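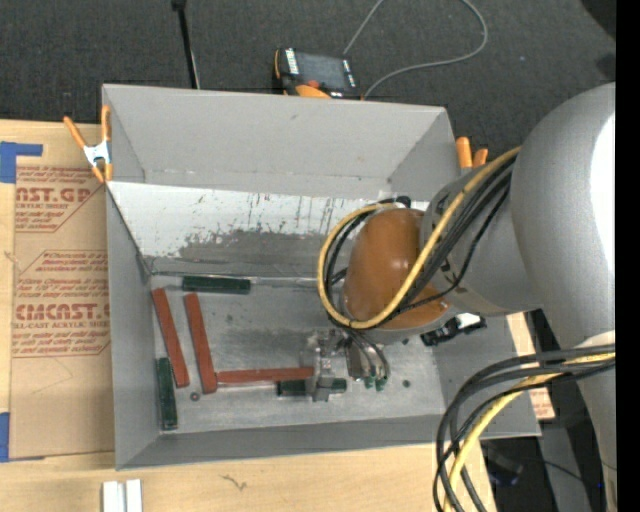 Figure 2. Large open gray bin on a light wooden tabletop, with red and green rectangular blocks on the bin floor. Scuffing on the sloping far panel.

4.2 Bin condition and how blocks come to rest

The first round of this work (Section 3) used bins straight from the supplier. Clean walls, even floor, nothing scratched. Those results did not carry over well to the Wirkby room, where the bins had been in daily use long before we got there. So this section deals with worn bins only. Fig. 2 is typical of the condition we mean – scratches and thin dark drips down the white panel, a dark gray patch low in the middle of it, a floor mottled with scuffs and smudges.

Blocks are plain rectangular ones in two colors, reddish-brown and dark green. Color has no role in the sorting rule here, it is only there so the coders can tell neighbors apart. Set size in all Wirkby sessions was six, three of each, same as in Fig. 2.

Each layout was coded from a still. We coded three things: contact with another block, contact with a wall, and lie (flat or leaning). Two coders, the second author (Đạt Âu) and a paid student, working separately. Disagreements went to Morelli. Most disagreements were about lie, near walls especially. A block close to a sloped wall can look upright from one side when its really just lying on the slope, and a single view does not always settle it. Where it could not be settled we wrote "unclear" and left the block out of the lie counts but kept it in the contact counts.

In total 505 layouts were coded. Of these, 298 came from worn bins and the rest from clean ones. The planned number was 500, the extra few are from a February session that ran long and we saw no reason to throw them away.

Main result. In worn bins, blocks gather against the side walls less than we expected and touch each other more. The most common contact is end to end or end to side, giving the L shapes our coders started calling "elbows". There is one in Fig. 2, where the lower end of a slanted red block meets the left end of the horizontal one. Elbows matter for tidying. A person clearing the bin by hand tends to leave them for last, or pushes them apart first with a finger, and both habits cost time. Full stacks – one block resting across another – were rare in both kinds of bin and are not discussed further.

Why more elbows? Our guess is floor friction. Scuffed metal-looking surface, small dents, a block slides less and stops where it meets its neighbor. In the clean bins blocks slid down the slope and spread out. We did not measure friction directly. Joubert, the supplier, gives a surface value for new floors but nothing for used ones, so a comparison was not posible.

Small debris is a second issue. Worn bins collect it. Fig. 2 has a small dark round piece, washer-like, on the floor just below the foot of the second red block, plus a couple of small dark spots farther right. We did not remove such pieces before a session unless they were larger than a block's short side, which never happened. Coders were told to ignore spots and marks entirely. Whether a loose piece can hold a block at an angle is an open question, we have a few layouts that hint at it but too few to say.

Limits of this part. One room, one size of block, one shape of bin. The Nundden bins are deeper and have no slope on the far side, so the wall findings should not be read as applying to them. Also wear was judged by eye, worn or clean, nothing in between. A finer scale would of helped. Some bins we called clean had light marks along the bottom and could arguably go the other way. We reran the contact counts with those bins moved over and the pattern held, though the gap got smaller.

Section 4.3 goes on to clearing times by hand, using the Brultance timing sheets, with layouts split by whether an elbow was present at the start.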